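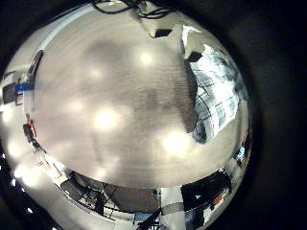
Ceiling lights and the window with the slatted blind

Hello all,

Replying to Chun-hung's message, quoted here so it's all in one place.

> From: Chun-hung Kong
> Subject: Linen and lights
>
> Two questions before the February order goes in. Are we keeping the striped cloths and the beige towelling together, or splitting them? The Poon bags only take 17 of the thick ones and I'd like to label them properly this time. Also, can someone tell me which lights need to be on for sorting? I was in after four and couldn't tell the grey stripe from the blue.
>
> Chun-hung

Lights first. Put all of them on, even if it looks bright enough by the window. Daylight from that side is fine until mid-afternoon and then the colours go flat. If the sun is coming straight in, tilt the slats and leave the blind down. I've asked Rokport for a price on warmer bulbs but would sooner hear what people think before spending anything.

On the linen, I'd split them. The white cloths with the blue and gray stripes are the Illier ones and they go back as a set. The beige towelling is ours. When the two get piled up together the towelling sheds on the white, and then we are picking bits off before the bags can be closed. 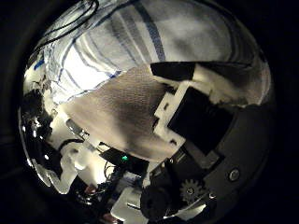 For folding, lay the striped ones out flat and fold them in thirds along the stripe. The towelling only needs halving twice - any more and it won't stack. Keep the folded edge facing out on the shelf so they can be counted without pulling the pile down.

The last count was 167 striped and 37 beige. I would like the beige up to 60 by the summer, but Jisetti have a minimum order of 400 across all sizes, so that depends on whether we need hand towels as well. Please reply to the list if you do, with sizes.

Chun-hung, the spare labels are in the drawer under the scales. Use the tie-on ones, as the sticky ones come off in the wash.

Thanks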